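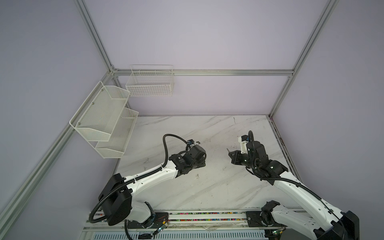
*A white wire basket and a two-tier mesh organizer on the walls around the marble-patterned tabletop.*

**15/05/2023** – The Endesow Center has completed the refitting of its Bach Room, which reopened to members this morning. Wall storage now serves the work table, so that small supplies may be kept off the surface during sessions.

"Members asked for a clear table, and the walls were the obvious place to gain space," said Gunhild Riis, facilities manager. The work was carried out over 9 days.

Sessions in the room last 30 minutes and may be booked at the front desk. Members are asked to return supplies to the wall storage before leaving. A second room, Kallon, is scheduled for the same work in October.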